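Grumetti Demonstration Kit: Frequently Asked Questions
Zerkari Support > Grumetti > Collecting demonstrations
Last revised 2019-12-01

These answers apply to Grumetti hand-held grippers recorded with Dagdag. Questions on the Reker remote station are in the second half. For wiring, firmware and returns, see the hardware manual.

General

What counts as one demonstration?
One complete execution of a task, from the start pose to the end pose, stored as a single Dagdag episode. Picking up a cup and placing it on a saucer is one demonstration. Doing it five times in a row without stopping the recorder is one bad demonstration, and the importer will flag it.

Do I need a robot to record?
No. Hand-held recording needs the gripper or gripper pair, the headset, the marker set and a computer running Dagdag. A robot is needed only for Reker sessions and for replay.

How many demonstrations does a task need?
It depends on how much the object positions vary. Our reference pick-and-place policy was trained on 612 accepted episodes recorded over two days. The drawer task used 189, with the drawer fixed to the bench and only the handle type changed. If you move the furniture, plan for the higher figure.

Can two people contribute to the same dataset?
Yes, and we recommend it for any task that will run unattended. Give each operator a separate operator ID. Merging operators under one ID can't be undone after export.

Hand-held recording

What is the correct order for starting a session?
1. Power the headset and let it finish its room scan.
2. Power the grippers. Wait for both status entries in Dagdag to read READY.
3. Run the marker check. Each gripper has to be found from the headset and from the fixed panel.
4. Close both jaws fully, open them fully, and accept the zero.
5. Record one throwaway episode and play it back.
Step 5 gets skipped more than any other. It takes less than a minute and catches a swapped left and right gripper, which no automatic check will find.

Where does the gripper go between episodes?
On the table, with the side marker exposed and the finger pads clear of the surface. Don't rest a gripper on its pads. The rubber takes a set overnight and the zero will be off in the morning.
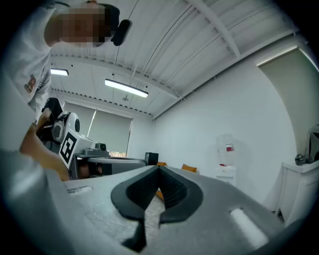
Why does tracking drop when I reach past the other gripper?
The marker on the far gripper is hidden by your forearm or by the near gripper's housing. Dagdag bridges gaps of up to 900 milliseconds from inertial data. Longer gaps split the episode, and you'll find two files with the suffixes _a and _b. They can be rejoined in the editor if the jaws did not move during the gap. If they did, discard both.

Does room lighting matter?
Yes. Overhead tubes are fine if they are all the same type. Direct sun on a marker isn't, so lower the blinds before the marker check and leave them where they are until the session ends. We ask for at least 800 lux at the work surface. Glossy table tops throw a second image of the marker and should be covered with something matte.

Should I tidy the background?
Only within reach of the task. The wide-angle view takes in most of a room, and a policy trained in a bare room tends to fail in a furnished one. Furniture, people walking through and equipment on other benches can all stay. Remove spare marker panels that aren't in use. A second panel with the same ID will pull the pose estimate toward it, and the resulting drift is slow enough to miss on playback.

How fast should I move?
Slower than you would by hand, and at a steady rate. Pause for half a second before closing the jaws and again after. Dagdag displays a speed bar during recording; amber is acceptable, red is rejected at import. Raising the import limit is possible in the settings — we don't support datasets recorded that way.

I dropped the object. Do I keep the episode?
Keep it if you picked the object up with the gripper and finished the task. Tag it RECOVERY. Delete it if you used your free hand. A bare hand entering the work area between the start and end poses is treated as an error whatever the outcome.

How do I squeeze soft objects correctly?
Watch the pads, not the trigger. The jaws should stop moving when the object first resists. Operators new to the gripper nearly always over-close, and the robot will repeat it faithfully. For foam, fruit and folded cloth, set the jaw limit in the task file before you start.

Can I talk while recording?
Audio is off by default. If your site turns it on for narration, keep to the task vocabulary file.

Headset and operator

Does the operator have to look at the gripper the whole time?
No, but the headset has to see the marker of at least one gripper in every second of the episode. Looking down at the work with the chin slightly tucked is enough for most people. Tall operators should raise the bench before they start bending; neck fatigue shows up in the data as a lower, shorter reach toward the end of a session.

How should the headset be worn?
Level across the brow, with the strap tight enough that the lens housing does not shift when you lean over. Re-run the marker check any time you take it off, including for a drink of water.

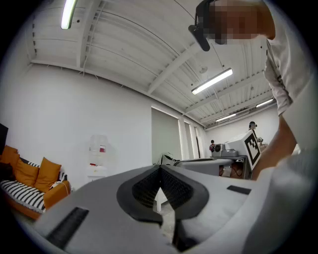
Operator with headset leaning in over a hand-held gripper. A square marker panel stands on the workbench at the back.

How far away can the marker panel be?
Within four meters of the work area, upright, and turned toward the operator. Fix it down. A panel nudged during a session invalidates everything after the nudge, and Dagdag reports only that the residual has increased. If you can't tell when it happened, sort the episodes by residual and cut at the step.

How are faces handled in the video?
Dagdag blurs faces at import. The blur is written into the stored video and the original is deleted. Check a few episodes from each session, particularly those where someone leans in close to the lens.

Reker remote station

When should I use Reker instead of the hand-held gripper?
Use Reker when the robot's own reach or joint limits shape the task, such as working inside a cabinet, or when the object is too heavy or too hot to handle directly. Use the hand-held gripper for everything else. An hour on Reker yields far fewer usable episodes, mostly due to the time spent repositioning the arm.

Can I mix Reker and hand-held episodes in one dataset?
Yes, from Dagdag 2.3 on. Earlier versions store jaw width in different units for the two sources and will merge them without a warning. Check the version before merging anything recorded before March.

What happens if the link is lost?
The arm holds its position and the jaws hold their force. It does not return home. After reconnecting, the operator must match the controller to the arm's current pose before motion is enabled. The episode is closed at the moment of the loss and marked INCOMPLETE.

Is force feedback required?
No. It helps with insertion and wiping. For picking, we saw no difference in acceptance rate and operators reported tired wrists.

Files and errors

Where are episodes stored?
Locally, in the session folder, until you export. Nothing is uploaded to Zerkari unless you attach it to a support ticket.

What does E14 mean?
Jaw zero out of range. Clean the ribbed faces of the pads with a dry brush, close the jaws fully and zero again. If the code returns, a pad is seated crooked. Remove it, check the seam and refit.

What does E22 mean?
Two sources are reporting the same marker ID. See the note on spare panels under hand-held recording.

My replay reaches the right place but the gripper is rotated.
The marker was attached in the wrong orientation, usually after a housing swap. Existing episodes can be corrected with the rotate tool in the editor. Apply it to the session, never to single episodes, and note the change in the session log.

Can I edit the start and end of an episode?
Trimming is allowed as long as the start and end poses remain inside the cut. Cutting from the middle is not possible in the editor.

Which logs should I attach to a ticket?
The session log, the calibration file and one affected episode. Please don't send the full dataset.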